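小臂进车间:一笔小额自动化预算是怎样排出来的

四月,Flilwood厂区的设备科收到一份只有两页的采购申请。申请方是工艺组,标的是一套桌面级小型机械臂,用途写的是“小件转移及上下料验证”。金额栏填的是3700,单位为美元,备注栏空着。设备科把申请退了回去,要求补三项内容:备件清单、工位面积、两年内的维护工时。

退回的理由写得很短:“报价不等于预算。”

Flilwood是一家做小型阀体和接头的加工厂,过去采购的自动化设备以专机为主,单价高,审批链长,前期论证由供应商承担大半。桌面级机械臂的情况相反。单价低到部门主管可以直接签字,供应商通常只发货,不到场,论证工作全部落到使用方自己手里。工艺组负责这一项目的工程师Maribeth Umali认为,小额设备超支的比例往往高于大额设备,原因在于没有人为它单独列项。

“一台专机买回来,夹具、地脚、气源、安全围栏都在合同附件里。”她说,“一条小臂买回来,附件就是一个电源和一张光盘大小的说明卡,其余的都要自己开单子。”

补充后的申请有十一页。本文经厂方同意,对其中的计算方法作一整理。

一、标的拆分

工艺组比较了两家的方案。Brasari提供整机,六轴,出厂前完成标定,末端执行器另计。Milden提供散件套装,关节电机、支架和控制板分开供货,由用户装配,结构件可以自行替换。两家的报价表格式不同,不能直接对照。Umali的做法是把两份报价都拆到五个科目下:本体、末端、控制与线缆、安装与底座、备件。

拆分之后,整机方案的本体占总额的比例超过六成,备件一栏为零;散件方案的本体占比不到四成,备件一栏列了两只关节电机、一组减速件和一套连接线。从表面总价看,散件方案低一截。把整机方案缺的备件补齐之后,差距进一步拉大,但散件方案要加上装配工时。

装配工时的取值在内部有过争议。供应商给的是一个工作日。工艺组按两名技术员计,取16小时,包括走线、标定和首次空载运行。设备科认为偏高,最后仍按这个数入账,理由是标定返工在往年的小型设备上出现过不止一次,而返工的工时从来没有被记进设备成本。

二、线缆和底座

两页的初版申请里没有线缆和底座,这也是设备科最先圈出的遗漏。

线缆的问题在于弯曲寿命和走线余量。小臂的各轴电机多采用串接方式,线缆沿臂身外侧走,在关节处留出弧度。余量太小,腕部转到极限位置时接插件受拉;余量太大,线会扫到工件或者缠到支架上。固定方式用扎带即可,但扎带的位置需要随动作程序调整,调整一次就要剪掉重扎一次。工艺组把扎带、缠绕管、备用接插件合并为“线缆耗材”,按季度列支,金额很小,单独立项的目的是让领料有出处。

底座的问题在于刚性。桌面级小臂的自重有限,加速时的反作用力由底座传到桌面。底座如果没有固定,重复定位精度的实测值会明显差于标称值。申请中列了一块钢底板和一组压板,合计284,约定在正式工位启用前到货。验证阶段允许使用临时底座,条件是末端负载不超过标称值的一半,运行速度限定在中档以下。

也有人建议直接把验证工位做成正式工位,一步到位。Umali没有采纳。她的意见是,工位尺寸应当由动作程序决定,而动作程序在验证之前并不存在。先定尺寸再编程序,多半要为了迁就工位去改路径,改出来的路径节拍较长,节拍变长又会反过来影响投资回收的计算。

三、工作面与包络

验证工位的工作面尺寸,按小臂最大伸展半径加两侧各一段安全余量确定。工艺组要求工作面带有规则的网格,便于在没有测量仪器的情况下记录取放点的大致位置,也便于在移动底座之后恢复原位。颜色选浅色,与深色臂身形成对比,利于后续加装视觉。

包络的核算分静态和动态两部分。静态包络是各轴在极限位置时臂身所占的空间,可以从图纸上得出。动态包络要加上线缆的摆动和末端的过冲,图纸上没有,只能实测。实测方法是让小臂按拟定的路径反复运行,由固定机位记录,再逐帧找出各部位离底座中心最远的点。运行速度从低到高分档,每档重复若干次。速度升高后,线缆外摆的幅度通常先于臂身超出静态包络,这一部分最容易被围栏设计忽略。
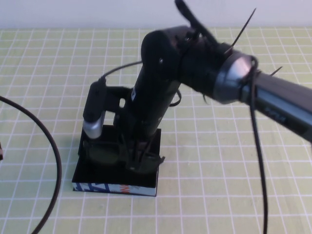 包络数据出来以后,围栏、急停按钮和控制箱的位置才有依据。在Flilwood的申请里,这三项被放在第二期,与第一期的本体采购分开审批。设备科对分期有顾虑,担心第二期被拖延,形成设备已到而防护未到的局面。双方商定的办法是在第一期批文中写明,防护项目验收之前,小臂只能在验证间内运行,操作时须有人在场,且不得接入产线的上下料信号。

四、维护与折旧

小型机械臂在账面上按几年折旧,是另一个没有统一答案的问题。按通用设备的年限处理,折旧期远长于实际使用期;按工具处理,又会在当年一次性进入费用。财务部门倾向于后者,工艺组则希望保留资产编号,以便备件和维修能够挂在同一编号之下。最终采用的是折中办法:本体和控制部分列资产,末端、线缆和底座列工具。

维护工时按运行小时折算。申请里取的基准是每年2422个运行小时,来自现有两班制工位的排班表。在这一基准下,关节电机计划每年更换一只,更换位置不预先指定,以实际磨损为准。按经验,负载最大的肩部和肘部先出现间隙,腕部电机的问题则更多来自线缆和接插件。备件清单因此以肩、肘两处的电机为主,腕部只备线。

软件费用没有计入维护。工艺组使用的控制程序由内部编写,工时从工艺开发的科目里走。设备科在批注里指出,这种处理会低估总拥有成本,日后若要复制第二套、第三套,应当把编程工时按套数分摊回来。Umali同意这一点,并在附表末尾加了一行,数字留空,注明“验证后填写”。

五、批复

补充后的申请由设备科批复,第一期选定Milden的散件方案,附加条件两条:到货后由使用方逐件核对型号并留存记录;装配完成后保留全部原始螺钉和垫片的规格清单,供后续采购比价。

第二家备选供应商Aquino也提交过报价,因交货期较长未进入比较。厂方保留了这份报价,准备在第二期采购末端执行器时重新询价。末端的选型目前只确定了行程和夹持力的范围,手指部分的材料要看工件表面的划伤情况,先用两种材料各做一副,装到小臂上分别试过再定。

第二期的预算会议排在动态包络报告提交之后,会上要定的第一项是围栏离工作面边缘的距离。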